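What I Saw at the Kidville Youth Volunteer Open Day

Posted 2025-08-03 by Britta Kröger

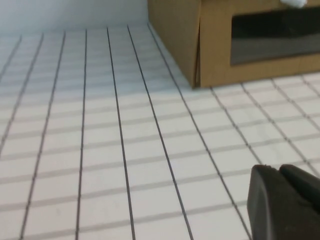 I went to the open day at Kidville because the youth association there has been telling everyone in the district that it can have trained young helpers ready for any flood or storm within an hour. I have sat on enough folding chairs at enough of these events to be careful with the word "ready." The sign-in desk was friendly, and the coffee was fine. The first thing they wanted to talk about was the duty roster, which lives on big ruled sheets, and I will admit I have a weakness for that kind of thing. A white surface with black lines running one way and gray lines crossing them, all those little boxes, makes any plan look better than it is. You want to believe that a box will turn into a person with a flashlight at three in the morning.

Teodora Angelovski runs the program and gave the welcome talk. She said the association has 512 young people on its list. I asked how many of those had turned up to a drill since last November, and she said she would have to check. I don't hold that against her, she had a room full of parents to deal with, but it is the only figure that matters and it should have been on the first slide. A list is what you get when you leave a clipboard out at a school fair.

The morning demonstration was sandbag filling. Twenty teenagers had signed up for it and most of them worked hard, in real heat, with shovels that were too long for the smaller ones. Bernd Rieger, who was leading, had them change places every few minutes so no one was stuck bending the whole time. That was sensible and I would have liked to see more of it. The wall they built was low and neat. Whether it would hold back water is another matter, and when a father next to me asked, he was told that the fire department decides where walls go. Fair enough, but then why was the poster behind them headed "We Protect Prostville"?

After that came first aid in the gym. It was the best part of the day by some distance. The instructor, Vojtěch Vávra, didn't give a speech. He put pairs on the mats, walked between them, and corrected hands and elbows. He told one boy that his recovery position would have left the patient face down in a puddle, and the boy did it again, properly. I would send my own nephew to that class tomorrow.

The lunch talk was about partner groups. There is an agreement with the Nadon shelter to help hand out blankets and meals – or there will be, because it turned out on questioning that it has not been signed. There was also a lot about the Venkataraman fund, which is paying for jackets. They are good jackets, bright, with reflective strips and proper zippers. I counted the time given to them, though, and it was longer than the time given to radios. The association owns 6 radios. Two groups working on opposite sides of the river would use them up pretty quickly, and I heard no plan for what the rest are supposed to do except "they have their phones." Phones were the first thing to go in the last big storm.

I put this to Wolfram Seidel during the tour of the storeroom. He has been with the association longer than anyone and he was the one person all day who answered without smiling first. He said the radios worry him too, and that he had asked for more and been given banners. He showed me the pumps, the cots, and a shelf of over 100 blankets, each bag marked with the date it was last washed. I checked a few. The dates were recent and the blankets smelled clean. So the basics are being looked after by someone, even if they don't get a slide.

The afternoon was a mock call-out. A whistle blew, the groups lined up, and a leader read names from the roster. It went smoothly, as it should when everybody is already standing in the parking lot in a new jacket. I asked if they had ever tried it unannounced on a weeknight. Angelovski said they were "looking at that for November." I have written it on my calendar and I plan to ask again.

If you are a parent thinking of signing a kid up, ask for Vávra's course by name and find out who drives them home after a late shift, because I got three different answers. The next open day has no date yet. Parking is behind the gym, and the gate closes before the program ends, so leave your car on the street.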